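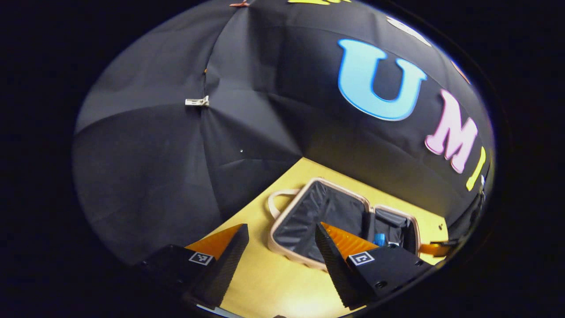

손에 드는 그리퍼 체험 테이블, 공개 행사에서 무사히 운영하기

로봇 공개 행사에 로봇 없이 나가는 방법을 적어 둔다. 제목만 보면 사기 같지만 관람객 만족도는 팔이 혼자 움직이는 옆 부스보다 높았다. 사람들은 로봇이 일하는 걸 보면 잠깐 감탄하고, 로봇의 손을 직접 쥐여 주면 집에 안 간다. 집에 안 간다는 게 이 글의 주된 문제이기도 하다.

우리는 2024년 9월에 Clondside 홀에서 열린 Flandach 공개일에 테이블 하나를 맡았다. 과제는 손에 드는 그리퍼로 화장품 케이스에 세면용품을 넣고 빼는 것. 여행 전날 밤에 누구나 하는 일인데 손가락이 두 개로 줄어들면 갑자기 전문직이 된다. 아래 순서는 그날 한 것과, 그날 안 해서 고생한 것을 섞은 것이다. 어느 쪽인지는 읽다 보면 티가 난다.

시작하기 전에

이 글은 그리퍼가 이미 조립돼 있고 카메라 녹화도 되는 상태라고 가정한다. 조립법을 찾아온 분은 잘못 들어왔다. 나도 조립은 남이 했다.

준비물은 이렇다.

손에 드는 그리퍼와 여분의 손가락 패드
테이블, 되도록 무광
검은 천과 집게 (집게는 생각한 것보다 많이)
열어 두었을 때 입구가 넓은 케이스
가벼운 세면용품, 굵기가 서로 다른 것으로
충전된 배터리와 저장 카드
부드러운 천, 렌즈와 마커 닦는 용도
종이테이프와 유성펜
관람객이 기다리며 앉을 의자

마지막 항목을 빼먹으면 관람객이 테이블 모서리에 걸터앉는다. 그러면 카메라 위치 추정이 엉망이 되고, 그 사람에게 일어나 달라고 말할 담당자를 정하느라 분위기도 엉망이 된다.

1단계. 테이블과 배경 잡기

테이블을 먼저 놓고 천은 나중에 친다. 반대로 하면 천을 두 번 치게 된다. 우리는 세 번 쳤는데 세 번째는 순전히 자존심 때문이었다.

테이블 상판은 나뭇결이 보이는 노란색을 썼다. 검은 천과 잘 갈리는 색이고, 카메라가 따라갈 무늬도 조금 있다. 완전히 매끈한 흰 상판은 행사장 조명을 그대로 반사하니 피하는 게 좋다. 꼭 써야 한다면 무늬가 있는 식탁보라도 깔자. 꽃무늬 위에서 일하는 첨단 기술도 그 나름의 맛이 있다.

검은 천은 테이블 뒤쪽을 둥글게 감싸도록 두른다. 행사장에서는 카메라 시야 안으로 온갖 것이 걸어 들어온다. 풍선, 유모차, 점심을 든 옆 부스 직원, 우리를 구경하는 또 다른 로봇. 어안 렌즈는 이 모두를 공평하게 담는다. 천 한 장이면 대부분 정리된다.

천을 팽팽하게 당기려고 애쓰지 말 것. 주름은 생긴다. 당길수록 위쪽이 기울고, 기울면 집게가 튄다. 집게가 튀는 방향은 늘 사람 쪽이다. 늘어지는 부분은 늘어지게 두고 상판 위로 흘러내리지만 않게 뒤로 넘긴다.

배경에 글자를 붙일 생각이라면 큼직한 걸로 붙인다. 우리 쪽 글자는 파란 U와 분홍 M이 특히 잘 보였다. 둥근 글자는 멀리서도 읽히고, 아이들을 끌어온다. 아이들은 어른을 끌어오고, 어른은 예산에 관한 질문을 끌어온다. 글자는 천을 다 고정한 다음에 붙인다. 먼저 붙이면 천을 들 때마다 하나씩 떨어지고, 그걸 다시 붙이는 사람이 철자를 안다는 보장이 없다.

2단계. 케이스 여는 각도 정하기

별것 아닌 것 같은데 우리가 가장 오래 다툰 부분이다. 케이스를 활짝 펼칠 것인가, 뚜껑을 세울 것인가.

뚜껑을 세우면 보기에는 좋다. 가게 진열장 같다. 대신 그리퍼가 뚜껑을 툭 치면 탁 닫히는데, 관람객 손이 그 안에 있지는 않더라도 놀라기는 한다. Saeed Bagheri는 행사 전날까지 뚜껑을 세우자고 했다가 시연 중에 자기 그리퍼가 물린 뒤로 펼치자는 쪽으로 옮겨 왔다. 설득에는 이만한 게 없다.

그러니 납작하게 펼친다. 물건이 들어갈 칸은 그리퍼를 쥔 사람 쪽에 오게 한다. 손잡이가 달린 케이스라면 손잡이는 옆으로 눕혀 둔다. 손잡이 고리는 그리퍼 손가락이 들어가기에 딱 좋은 크기라서, 안쪽으로 향해 있으면 누군가는 반드시 낚는다. 낚은 사람은 처음에 자기가 잘하고 있는 줄 안다.

안감이 검은 케이스는 물건이 잘 보여서 편하다. 다만 번들거리는 안감은 조명 밑에서 하얗게 뜰 수 있으니, 그리퍼 카메라로 미리 한 번 찍어 보고 케이스를 조금 돌려 가며 반사가 덜한 각도를 찾는다. 각도를 찾았으면 종이테이프로 상판에 모서리 자리를 표시한다. 관람객이 바뀔 때마다 케이스는 조금씩 이사를 간다. 하루가 끝날 무렵에 보면 옆 동네에 가 있다.

3단계. 물건 고르기

욕실에서 아무거나 쓸어 담아 가면 안 된다. 나는 그렇게 했다. 유리병은 탈락, 펌프가 달린 것은 탈락, 뚜껑이 헐거운 것은 탈락보다 한 등급 아래다. 샴푸는 천에서 생각보다 늦게 지워진다.

쓸 만했던 것은 이 정도다.

반투명한 원통형 병. 굴러가지만 잡는 맛이 있다. 처음 해 보는 사람에게 먼저 준다.
짜서 쓰는 튜브. 누르면 모양이 변해서 의외로 어렵다. 병을 쉽게 넣고 우쭐해진 사람에게 준다.
작은 뚜껑이나 납작한 통. 잘하는 사람용. 아이들은 이것부터 하겠다고 한다.

색은 안감과 겹치지 않게 고른다. 검은 안감에 검은 빗을 넣으면 관람객은 자기가 뭘 놓쳤는지도 모른 채 돌아간다. 파란 계열은 잘 보였다. 내용물은 비우거나 조금만 남긴다. 비행기 탈 일도 없는데 가득 채울 필요가 없다.

같은 물건을 여분으로 챙기자. 관람객은 물건을 주머니에 넣고 간다. 악의는 없다. 손에 든 채로 질문을 하다가 그냥 가는 것이다.

4단계. 그리퍼 점검

줄이 생기기 전에 끝내야 한다. 줄이 생긴 뒤의 점검은 점검으로 보이지 않고 고장으로 보인다.

양쪽 몸체에 붙은 흰 마커부터 닦는다. 마커는 손가락이 얼마나 벌어졌는지를 카메라가 읽는 표식인데, 하필 관람객이 엄지를 대 보고 싶어 하는 자리에 있다. 핸드크림을 바른 손이 한 번 지나가면 그 뒤의 기록은 손가락이 벌어진 건지 오므린 건지 알 수 없게 된다. 관람객이 바뀔 때마다 한 번씩 훑는다.

그다음 손가락을 끝까지 벌렸다 오므린다. 걸리는 느낌이 있으면 나사를 본다. 요철 패드가 들떠 있으면 갈아 끼운다. 손으로 꾹 눌러서 붙은 것처럼 만드는 것도 방법이긴 한데, 그렇게 붙인 패드는 꼭 기관장이 방문했을 때 떨어진다.

우리는 Ludemex에서 빌린 거치대에 그리퍼를 걸어 두려고 했다. 거치대는 훌륭했고 그리퍼와는 맞지 않았다. 결국 테이블 옆에 수건을 개어 놓고 그 위에 눕혔다. 렌즈가 위로 가게 눕히면 된다.

마지막으로 짧게 녹화해서 재생해 본다. 확인할 것은 손가락 끝이 보이는지, 케이스 전체가 보이는지, 내 얼굴이 안 보이는지.

5단계. 시범 보이기

말로 설명하지 말고 먼저 한 번 집어 보인다. 천천히. 평소 실력의 절반 속도로 하면 관람객에게는 딱 맞고, 본인에게는 민망할 만큼 느리다.

시범은 이 순서로 한다.

그리퍼를 케이스 앞쪽에서 들여보낸다. 위에서 내리꽂지 않는다.
두 손가락 사이에 물건이 오면 멈춘다. 멈췄다는 걸 관람객이 볼 때까지 멈춘다.
오므린다. 힘은 생각보다 덜 준다.
들어 올려서 상판에 내려놓고, 손가락을 벌린 다음 뒤로 뺀다.
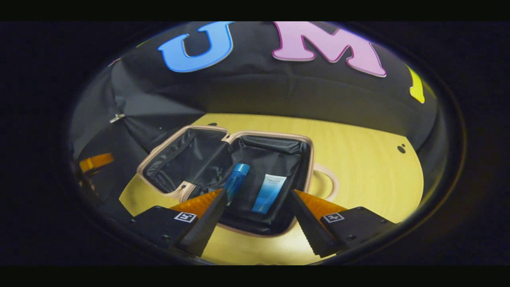

아래쪽 칸의 파란 병과 하늘색 튜브 앞에 놓인 그리퍼 손가락. 접근할 때는 두 손가락 사이를 벌려 둔다.

가장 흔한 실수는 벌리기 전에 빼는 것이다. 물건이 따라 나온다. 사람 손은 이걸 알아서 처리하기 때문에 평생 의식한 적이 없던 동작인데, 그리퍼를 쥐면 하나하나 결재를 올려야 한다. 관람객들이 가장 재미있어하는 지점도 여기다. 양치 도구를 챙기는 일에 이렇게 많은 절차가 있었다니, 하는 얼굴을 한다.

시범을 보이다가 떨어뜨려도 된다. 일부러 한 번 떨어뜨리라는 조언도 있는데 굳이 연습할 필요는 없다. 저절로 된다.

6단계. 관람객에게 넘기기

쥐는 법만 알려 주고 물러선다. 손목을 잡아 주고 싶은 충동은 참는다. 특히 옆에 있는 보호자가 참지 못하므로 담당자라도 참아야 한다. 보호자용으로 여분의 튜브를 하나 쥐여 주면 좀 낫다.

한 사람에 3분. 우리는 처음에 시간 제한 없이 시작했고, 첫 손님이 케이스를 다 채운 다음 색깔별로 다시 정리하기 시작했다. 말릴 근거가 없었다. 그 뒤로 모래시계를 놓았더니 불평이 사라졌다. 사람은 담당자와는 협상을 해도 모래와는 협상하지 않는다.

그리퍼는 여럿을 돌려 쓴다 해도 테이블에서는 한 번에 한 사람만 한다. 둘이 동시에 들어가면 케이스 안에서 손가락끼리 엉키고, 서로 먼저 가시라고 양보하다가 아무것도 못 집는다.

안내 문구는 짧게 적어 세워 두었다.

천천히 움직여 주세요.
흰 표식은 만지지 말아 주세요.
녹화되고 있습니다. 테이블 위만 담습니다.
물건은 두고 가 주세요.

네 번째 줄은 점심 이후에 추가했다. 녹화 안내는 구두로도 한 번 더 한다. 글을 읽고 오는 관람객은 드물다.

7단계. 기록 정리

하루가 끝나고 남은 기록은 약 100개였다. 그중 17개는 테이블 천장, 그러니까 행사장 조명을 공들여 찍은 것이었다. 녹화를 켠 채 수건에 눕혀 둔 탓이다. Clondside 홀의 조명에 대해서는 이제 우리가 가장 많은 자료를 갖고 있다고 본다.

정리할 때는 성공과 실패를 먼저 가르지 말고, 쓸 수 있는 것과 없는 것부터 가른다. 떨어뜨렸다가 다시 집은 기록은 버리지 않는다. 천천히 헤매다 성공한 기록도 남긴다. 지우는 것은 마커가 가려진 것, 중간에 그리퍼를 다른 사람에게 넘긴 것, 아이가 렌즈를 들여다본 것. 마지막 종류는 귀엽지만 지워야 한다. 얼굴이 담겼으면 그날 안에 지운다.

파일 이름은 그 자리에서 붙인다. "나중에 정리"라는 폴더를 만들지 말 것. Heydari 프로젝트 때 만든 그 폴더가 아직 내 컴퓨터에 있고, 열어 볼 용기가 아직 없다.

자주 받는 질문과 쓸 만한 대답

"로봇은 어디 있어요?"
하루 종일 듣는다. 나는 "선생님이 지금 로봇 역할이십니다"라고 했다. 반응은 갈린다. 길게 답할 시간이 있으면, 사람이 쥐고 한 동작을 모아서 나중에 로봇 팔이 배우는 데 쓴다고 설명한다. 그러면 대개 방금 떨어뜨린 것도 배우느냐고 묻는다. 좋은 질문이다.

"제가 한 게 로봇한테 들어가요?"
실제로 쓸지 정하지 않았다면 정하지 않았다고 답한다. 우리는 시험용으로만 모았고, 그렇게 말했다. 조금 실망하는 분도 있었다. 로봇에게 물려줄 솜씨라고 생각하셨던 모양이다.

"우리 집 짐도 싸 줘요?"
아직은 아니다. 싸 준다 해도 튜브 한 개씩이다. 비행기 시간이 넉넉한 분께만 권한다.

"얼마예요?"
모른다고 하고 소개 책자를 드린다. 책자에도 없다.

철수

역순으로 한다. 글자를 떼고, 천을 내리고, 테이블은 맨 마지막. 집게는 내리는 즉시 봉지에 넣는다. 검은 천 속에 말려 들어간 검은 집게는 다음 행사 때 발견된다. 저장 카드는 그리퍼에서 빼서 사람 주머니에 넣지 말고 이름표 붙은 통에 넣는다.

케이스 안을 꼭 확인하고 닫는다. 우리는 튜브가 든 채로 닫아서 상자에 넣었고, 12월 행사를 준비하면서 다시 열었다. 튜브 뚜껑은 그사이 자기 길을 갔다. 안감은 아직 닦는 중이고, 12월에는 3단계의 물건 목록에서 튜브를 빈 것으로 바꿀 예정이다.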